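The Sauce Corner
How we keep the bottles by the stove, and what they say about our houses

By Glória Falcão

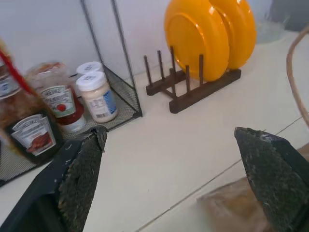 In the house of my grandmother there was one place for sauces, and it was the table. The vinegar, the oil and the pepper stood there from morning until night, under a cloth to keep away the flies. When I came to live in a rented flat with white tiles and a very small kitchen, I found that I had no such table. So the bottles began to travel. One was in the fridge door, one behind the bread, and the brown sauce was always in the place where I looked last.

A friend told me to buy a basket. I did not believe that a basket could change anything, but I have asked many people since then, and almost all of them have some version of it. Black wire mesh is the most common. It goes with white walls, and you can see when the ketchup is nearly finished. Some people keep only sauces in it. Others add jars with white caps and let the bottles and the jars share the floor.

The question which divides people is whether to stand the ketchup on its cap. Mr Aravena, who had a small café in my street for many years, is strict about this. He says that a ketchup bottle which stands the right way up is a bottle which will make you wait. In his café all of them stood on their heads, and every Monday he lifted them out and wiped under the caps, where a red ring forms if you are lazy. At home he does the same with 2 bottles as he did with the whole shelf.

His wife prefers the fridge. They have been married since they were very young and they have not agreed about it yet.

I went also to Pliltness, a shop which sells things for kitchens, to see what is on offer. There are baskets with handles, baskets with two floors, and one which turns when you push it. The turning one was beautiful, but my tall bottles would fall at the first push. The lady in the shop said that people always measure the counter and forget to measure the bottles. I had done exactly this.

A mesh floor has one fault. Crumbs and drops go through it and stay on the worktop, and if you have tiles they go into the grout. I take everything out in the evening, wash the basket in warm water with a soft brush, and let it dry on a towel. For the grout I use an old toothbrush. It is ten minutes of work and I listen to the radio.

My grandmother's cloth I still have. I have put it under the basket, folded in four, and until now it has caught most of what falls.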